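Geteilt: 8 mal | Kommentare: 0

Werkstoffkunde II — Begleitskript
Hochschule Pilden, Fachbereich Maschinenbau
Kapitel 8: Spaltkorrosion und Oberflächenzustand nichtrostender Stähle

8.1 Einordnung

Kapitel 7 hat die gleichmäßige Flächenkorrosion und die Grundlagen der Passivität behandelt. Vorausgesetzt werden im Folgenden die Stromdichte-Potential-Kurve eines passivierbaren Metalls, der Begriff des Durchbruchpotentials und die Unterscheidung zwischen Aktiv-, Passiv- und Transpassivbereich. Wer mit der Kurve noch unsicher ist, arbeitet zuerst die Übungsblätter zu Kapitel 7 durch.

Nichtrostende Stähle enthalten nach der üblichen Definition mindestens 10,5 % Chrom und höchstens 1,2 % Kohlenstoff. Die Passivschicht ist wenige Nanometer dick und besteht im Wesentlichen aus Oxiden und Hydroxiden des Chroms und des Eisens. Sie bildet sich bei Verletzung neu, sofern am Ort der Verletzung genügend Oxidationsmittel zur Verfügung steht. Im Spalt ist diese Bedingung häufig nicht erfüllt.

8.2 Mechanismus

Ein kritischer Spalt ist weit genug, um Elektrolyt aufzunehmen, und eng genug, um den Stoffaustausch mit der Umgebung stark zu behindern. Typische Spaltweiten liegen im Bereich von Mikrometern bis zu einigen Zehntelmillimetern. Die Vorgänge lassen sich in vier Stadien gliedern, die in der Praxis ineinander übergehen.

Stadium 1: Sauerstoffverarmung. Der gelöste Sauerstoff im Spalt wird durch die kathodische Teilreaktion verbraucht. Die Nachlieferung durch Diffusion ist zu langsam. Die kathodische Reaktion verlagert sich auf die Außenfläche, die Metallauflösung läuft im Spalt mit der geringen Passivstromdichte weiter.

Stadium 2: Hydrolyse und Ansäuerung. Die gelösten Metallionen reagieren mit Wasser, maßgeblich ist das Chrom:

Cr3+ + 3 H2O -> Cr(OH)3 + 3 H+

Der pH-Wert im Spalt sinkt. Zum Ausgleich der positiven Ladung wandern Anionen ein, bei chloridhaltigen Medien bevorzugt Chlorid. Die Konzentration im Spalt kann die des Außenmediums um ein Vielfaches übersteigen.

Stadium 3: Zusammenbruch der Passivität. Unterschreitet der pH-Wert im Spalt den Depassivierungs-pH-Wert des Werkstoffs, geht die Spaltfläche in den aktiven Zustand über. Die Zeit bis zu diesem Punkt heißt Inkubationszeit. Sie kann Stunden oder Monate betragen und ist rechnerisch schlecht vorherzusagen.

Stadium 4: Ausbreitung. Zwischen aktiver Spaltfläche und passiver Außenfläche besteht ein Korrosionselement. Das Flächenverhältnis ist ungünstig: kleine Anode, große Kathode. Die örtliche Abtragsrate ist entsprechend hoch, der integrale Massenverlust bleibt gering. Wägungen sind deshalb zur Beurteilung ungeeignet.

Merke: Die kritische Spaltkorrosionstemperatur eines Werkstoffs liegt in der Regel unter seiner kritischen Lochkorrosionstemperatur. Ein Werkstoff, der im betrachteten Medium auf freier Fläche beständig ist, kann im Spalt versagen.

8.3 Einflussgrößen

a) Medium. Chloridgehalt, pH-Wert, Temperatur und Redoxpotential wirken gemeinsam. Grenzwerte für Chlorid ohne Angabe der übrigen Größen sind nicht belastbar. Oxidierende Zusätze, etwa aus der Desinfektion, verschieben das freie Korrosionspotential in positive Richtung und verschärfen den Angriff.

b) Werkstoff. Zum Vergleich dient die Wirksumme:

PREN = % Cr + 3,3 · % Mo + 16 · % N

Für 1.4301 ergeben sich Werte um 18, für 1.4404 um 24, für den Duplexstahl 1.4462 über 30. Die Wirksumme ordnet Werkstoffe nach ihrer Legierungszusammensetzung. Sie berücksichtigt weder Gefüge noch Oberfläche noch Wärmebehandlung und ersetzt keine Prüfung.

Martensitische Sorten mit erhöhtem Kohlenstoffgehalt, z. B. 1.4021, werden dort eingesetzt, wo Härte und Schneidhaltigkeit gefordert sind. Ein Teil des Chroms ist in Carbiden gebunden und steht der Passivschicht nicht zur Verfügung. Beim Anlassen im ungünstigen Temperaturbereich nimmt dieser Anteil zu. Die Beständigkeit hängt hier stärker von der Wärmebehandlung ab als bei den austenitischen Sorten.

c) Geometrie. Maßgebend sind Spaltweite und Spalttiefe. Bei gleicher Weite ist der tiefere Spalt kritischer. Zu unterscheiden sind Metall-Metall-Spalte und Metall-Kunststoff-Spalte. Letztere gelten als besonders kritisch, da sich weiche Dichtungswerkstoffe der Oberfläche anlegen und sehr enge Spalte bilden.

d) Oberfläche. Siehe Abschnitt 8.4.

8.4 Oberflächenzustand

Die Beständigkeit nimmt bei sonst gleichen Bedingungen in der Reihenfolge grob geschliffen, fein geschliffen, gebeizt, elektropoliert tendenziell zu. Ausnahmen kommen vor, insbesondere bei sulfidhaltigen Automatenstählen wie 1.4305. Angeschnittene Mangansulfide wirken dort als Keimstellen.

Mechanisches Polieren glättet, kann aber Grate umlegen und Bearbeitungsrückstände einschließen. So entstehen Mikrospalte, die im Auflicht kaum erkennbar sind. Der Glanz einer Fläche sagt daher wenig über ihren Korrosionszustand aus. Starke Reflexe an Kanten erschweren außerdem die Sichtprüfung, weil sie benachbarte Verfärbungen überstrahlen. Empfohlen werden diffuse Beleuchtung und mindestens zwei Betrachtungsrichtungen.

Beim Elektropolieren wird die verformte Randschicht anodisch abgetragen und Chrom in der Oberfläche relativ angereichert. In tiefen Schlitzen und Bohrungen ist die Streufähigkeit des Elektrolyten begrenzt. Der Abtrag am Grund bleibt hinter dem an der Außenkante zurück. Bei geschlitzten Teilen ist der erreichte Zustand am Schlitzgrund gesondert nachzuweisen.

Anlauffarben nach dem Schweißen zeigen eine Oxidschicht mit verarmter Randzone an. Sie sind durch Beizen oder mechanisch mit anschließender Passivierung zu entfernen. Reines Bürsten genügt nicht.

8.5 Fallbeispiel Rohrbündel

Betrachtet wird ein Wärmeübertrager im Kühlkreislauf des Werks Trastus. Bündel aus 780 Rohren, Werkstoff 1.4404, Rohre eingewalzt, keine Dichtschweißung. Das Kühlwasser war bei der Auslegung als chloridarm eingestuft worden. Bei der ersten Wirbelstromprüfung zeigten 136 Rohre Anzeigen, sämtlich im Bereich des Rohrbodens. Die freien Rohrlängen waren ohne Befund.

Die metallographische Untersuchung ergab Spaltkorrosion zwischen Rohr und Rohrboden, jeweils hinter der Walzzone. Die Walztiefe war auslegungsgemäß geringer als die Dicke des Rohrbodens, auf der Mantelseite verblieb ein Ringspalt von bis zu 30 mm Tiefe. In den Belägen wurde Chlorid in stark angereicherter Form nachgewiesen.

Bewertung: Der Werkstoff war für die freie Fläche ausreichend, für die vorliegende Spaltgeometrie nicht. Die Bündelung der Anzeigen auf eine Zone schließt eine allgemeine Werkstoffverwechslung praktisch aus. Als Abhilfe kommen in Betracht: Walzen über nahezu die volle Bodendicke, Spaltfreischweißung von der Mantelseite, höher legierter Werkstoff. Eine Dichtschweißung allein auf der Rohrseite beseitigt den mantelseitigen Spalt nicht. Dieser Punkt wird in der Klausur regelmäßig falsch beantwortet.

8.6 Konstruktive Regeln

— Stumpfnähte sind Überlappnähten vorzuziehen. Wo Überlappung unvermeidbar ist, umlaufend verschweißen.
— Wurzelfehler an medienberührten Nähten sind Spalte und als solche zu bewerten.
— Flanschdichtungen bündig zum Innendurchmesser auslegen. Saugfähige Dichtungswerkstoffe vermeiden.
— Gefügte Hülsen, Manschetten und Stifte erzeugen Fugen. Fuge entweder dicht ausführen oder so weit öffnen, dass sie spülbar ist. Zwischenmaße sind der ungünstigste Fall.
— Restentleerbarkeit vorsehen. Stehende Flüssigkeit dickt beim Abtrocknen ein.
— Klebe- und Schrumpfverbindungen zwischen Metall und Kunststoff altern. Ein anfangs dichter Übergang kann nach Temperaturwechseln einen kapillaren Spalt aufweisen.

8.7 Prüfverfahren

ASTM G48 beschreibt Tauchversuche in Eisen(III)-chlorid-Lösung, darunter Verfahren mit künstlichem Spalt. Das Medium ist stark oxidierend und sauer. Die Ergebnisse erlauben eine Rangfolge von Werkstoffen, eine Übertragung auf den Betriebsfall ist nur eingeschränkt möglich. Elektrochemisch wird das Repassivierungspotential bestimmt. Liegt das freie Korrosionspotential im Betrieb dauerhaft darunter, ist stabile Spaltkorrosion nicht zu erwarten. Zu protokollieren sind Spaltbildner, Anzugsmoment, Oberflächenvorbereitung und Wartezeit zwischen Schleifen und Prüfbeginn — ohne diese Angaben sind Messreihen nicht vergleichbar.

8.8 Aufgaben

1. Berechnen Sie die Wirksumme für einen Stahl mit 22 % Cr, 3,1 % Mo und 0,17 % N.
2. Skizzieren Sie den Verlauf von pH-Wert und Chloridkonzentration im Spalt über der Zeit und tragen Sie die Inkubationszeit ein.
3. Erläutern Sie, warum eine Massenverlustmessung im Fall Trastus keinen verwertbaren Befund geliefert hätte.
4. Benennen Sie an einer Baugruppe Ihrer Wahl alle Fügestellen, an denen zwei Werkstoffe aneinandergrenzen, und ordnen Sie diese nach 8.6 ein. 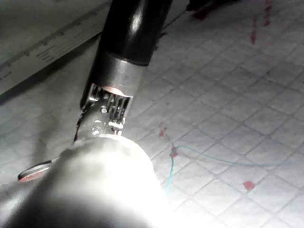 Abb. 8.1: Schwarzer Schaft mit Metallmanschette, darunter geschlitzte Stahlteile. Dunkle Fuge am Werkstoffübergang, Glanzlichter an den Rippenkanten (zu 8.4 und 8.6).

© Hochschule Pilden, Fachbereich Maschinenbau | Kontakt | Nach oben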